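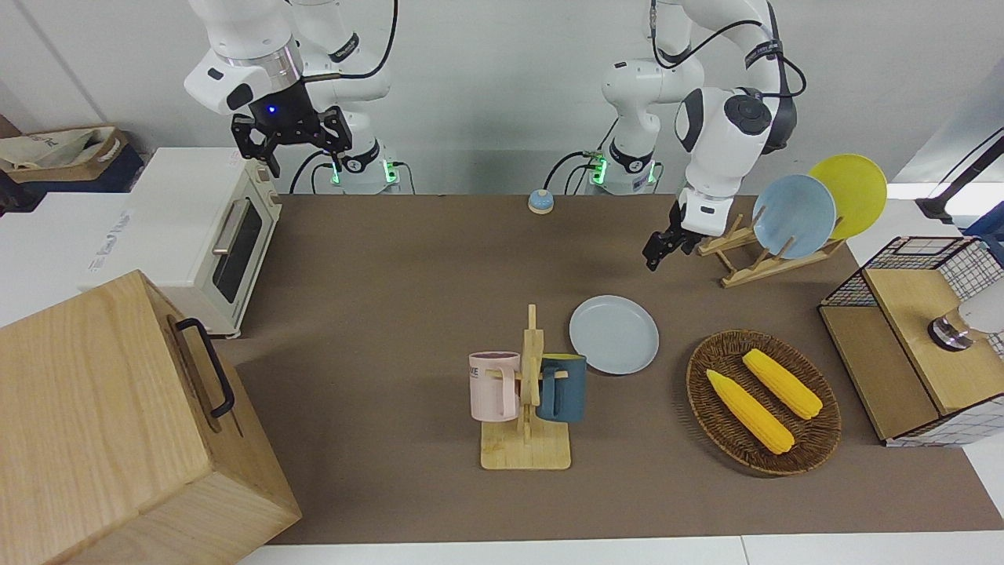 Dish rack

A dish rack (also called a plate rack, a draining rack, a drainer, or in my family just "the rack") is a frame that holds washed crockery while the water runs off it and the air does the rest. It usually sits on or beside a draining board, though it can also hang on a wall, fit inside a cupboard or straddle the sink. I've been adding to this entry on and off since I moved into a flat with no dishwasher, so please forgive the places where it wanders. I do love a rack, and I have owned far too many of them!

Names

In Britain you will hear "draining rack" and "dish drainer" used for the same thing, and older people often say "plate rack" even when it's full of mugs. I keep "plate rack" for the wooden sort that hangs on a wall, mostly because that's how my grandmother used it, and "dish rack" for anything that stands on a worktop. Shops don't agree with me. I have seen one catalogue list the same item as a drainer on one page and a rack on the next, with a different price.

The flat sloping surface next to the sink is the draining board, and it's a separate thing, although lots of racks are sold with a tray underneath that does the same job. Some people call the tray the drip tray and some call it the drainboard. I say tray.

How it works

There's very little to it. A plate lying flat holds a puddle, and a plate standing on its edge doesn't. Tip it up and most of the water slides down to the rim and drops off, and what's left is a thin film with air on both sides of it. So the two things that matter are the angle and the gap.

On the angle, you might think 90 degrees would be best, bolt upright, but plates held dead straight tend to wobble and knock into each other. Nearly every rack I've used leans them back a little. Bowls are harder. A deep bowl stood on its edge will often keep a spoonful of water inside the curve, and the usual answer is to turn it right over, a full 180 degrees, so that it sits on its rim like a hat. Then of course the foot of the bowl fills up instead - every bowl with a proper foot ring has a tiny pond on the bottom of it, and you have to flick it off with a tea towel or live with it. I live with it.

The gap is where cheap racks go wrong. If the prongs are too close together, modern plates with a thick rim or a bit of depth to them won't fit in neighbouring slots, and you end up using every other one. A rack sold as holding twelve plates will then hold six. Pasta plates (the wide shallow ones, halfway to a bowl) are the worst for this, and I've yet to meet a rack that really suits them.

Types

Standing racks. The common kind, set on a worktop with a tray or a cloth beneath. Some have a row of prongs down one side and an open space for cups on the other. Many come with a little pot for cutlery that hooks over the end. The pot needs washing more often than you'd like to think.

Folding racks. Two slatted frames that cross in an X and close flat when you're finished. Mine was a Lallex, and I was very fond of it, but the pivot swelled over the first winter and after that it was a standing rack whether I wanted one or not. They are lovely for small kitchens and for caravans.

Over-sink racks. Either bars that roll out across the bowl or a sort of bridge on legs. My longest-serving one is 86 centimetres from foot to foot and takes up the whole run between the window and the cooker. The water falls straight into the sink, so there's no tray to empty. You do lose the light from the window, and anything you drop has a long way to go.

Wall racks. Wooden, with dowels, fixed above the sink and used for storage as well as drying. You wash the plate, put it up and leave it there until the next meal. They look wonderful in a farmhouse and they need a wall that can take the weight.

Cupboard racks. Popular in Finland and in plenty of other places, and much less known here. A wall cupboard above the sink has racks in place of shelves and an open bottom, and you shut the door on the lot. I stayed in a flat with one for a fortnight in April and came home wanting to rip out my own kitchen.

Materials

Wood is kind to china. It gives a bit when you bump it, and it's quiet. It also goes grey and furry at the joints if it never gets a chance to dry out. Beech is the usual choice in the racks I've come across and bamboo (a grass, I know, I know) is the usual cheap one. A wipe with food-safe oil every so often does it a lot of good.

Coated wire was what everybody had when I was small. It works perfectly well until the coating splits at the tips, and then the rust comes through and leaves orange freckles on your saucers. You can buy little rubber caps for the tips, which buys you another year.

Stainless steel lasts longest if it's decent steel. In a hard water area it will get a chalky bloom, and so will the tray. White vinegar shifts it, left on for half an hour and then rinsed. Plastic is light, cheap and easy to scrub, and I find it a bit sad, but that's me.

The Karuvden rack

I want to put in a word for this one, as I've never seen it written up properly. Karuvden is a small pottery town, and the rack named after it was made for the drying rooms there long before anyone took it home. It is a long low trough of slats with a rail along the back, and the plates rest against the rail and against nothing else, with no prongs or slots to hold them apart. You lay them like fallen dominoes, each one leaning on the next but touching only at the top edge. The Flisatari works, the biggest pottery in the town in its day, had enough of them along one wall to take 900 plates at a go.

Seul-gi Seol, who writes about kitchen things and has kindly let me pester her by email, thinks the household version came about when workers took home the broken ends of the long racks. She has a short one herself, with one end neatly finished and the other sawn off rough. I find that very persuasive! A firm called Ma made a tidied-up version later on, with rubber on the rail, and those turn up second-hand now and then. The rubber perishes. The rest of it goes on for ever.

Loading

Everyone has their own way and everyone thinks the others are wrong, so take this as mine. Glasses get washed first and so they go in first, at the far end, upside down and not touching. Plates next, biggest at the back, all facing the same way. Then bowls, then mugs wherever there's a hole. Pans don't belong in the rack at all in my view - they go upside down on a folded tea towel next to it - but I've shared kitchens with people who start with the wok and balance the rest on top.

Sharp knives should be dried by hand and put away. I learned that one the hard way, reaching into a cutlery pot without looking.

Air drying and tea towels

There's a long-running quarrel between people who dry up and people who leave it. The case for leaving it is that a clean plate drying in clean air picks up nothing, while a tea towel that's been hanging on the oven door for a week has been used on hands, worktops and possibly the dog. The case for drying up is that you get your worktop back. Glasses do come up shinier with a cloth, and I'll polish them if people are coming round. Otherwise I leave everything overnight and put it away while the kettle boils.

Cleaning the rack

People forget that it needs it. The tray grows a slippery pink or grey film wherever water stands, and the feet are usually the worst bit. I take mine apart once a week, scrub it with washing-up liquid and an old toothbrush, and stand it outside the back door if the weather's any good. Plastic and steel ones can often go in a dishwasher, if you happen to have one, or a friend who has one and doesn't ask questions.

See also

Draining board
Dishcloth
Tea towel
Washing-up bowl
Butler sink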